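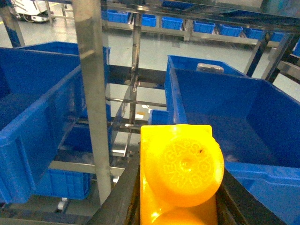
Sang Hoàng did not think the arm had made the job smaller, only that it had moved the tiring part of the day from the shoulders to the head, and we have come back to that remark many times while writing this section. It came near the end of a long conversation at Plaltberg, over a second pot of tea, and it was offered almost as an aside. You used to go home with sore arms, Sang went on, and now you go home having made a great many small decisions about where things ought to be, and you are still making them on the bus.

Figure 3. The gripper at the bin racks, holding a yellow object (first picture) and in front of a large blue bin (second picture), Plaltberg.

4.2 What the pickers do now

We had expected, rather naively, that most of our interviews would be about speed. Plaltberg handles 355 product lines in the part of the building we studied, and the managers had kindly prepared charts for us on throughput before and after the change. The pickers were polite about the charts and then talked about other matters altogether: who decides the order of the work, who is called over when a pick is abandoned, and whether there is still a good moment in the shift to have a chat. Before the change, two people would commonly share an aisle and talk across the racks as they went. Under the present arrangement one person looks after the aisle and the other sits at the Thygesen desk, where the day's orders are released, and several people told us warmly (and a little wistfully) how much they missed the company. The desk is a comfortable place to work, by all accounts, and those with bad knees were glad of it.
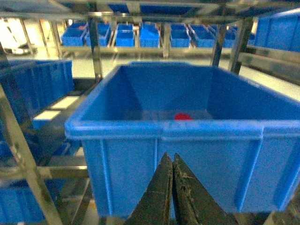 Tidying up after a difficult item was the task that came up most often when we asked what had been added to the job. No one had written it into the duties, and at first it was done by whoever happened to be passing, which in practice meant the same few patient souls every time. The difficulty is easy to appreciate once one has stood beside the racks for an hour or two. A large bin may hold very little, as with the small red object lying on the floor of the blue bin in the second picture of Figure 3, and a picker who comes across something like it must decide whether it belongs there, whether an order is waiting for it, and whether to step in or leave it to the arm. Frida Sveinbjörnsson described this as housekeeping with consequences, and asked that it be counted in the rota. From October it was, with 30 minutes set aside in each shift, and the grumbling we had heard on our earlier visits grew noticeably milder.

The same question was settled differently at Novgate, our comparison site, where stepping in was left to the supervisor alone. Pickers there told us they felt less interrupted, but also less trusted, and they were slower to mention small faults that they had noticed.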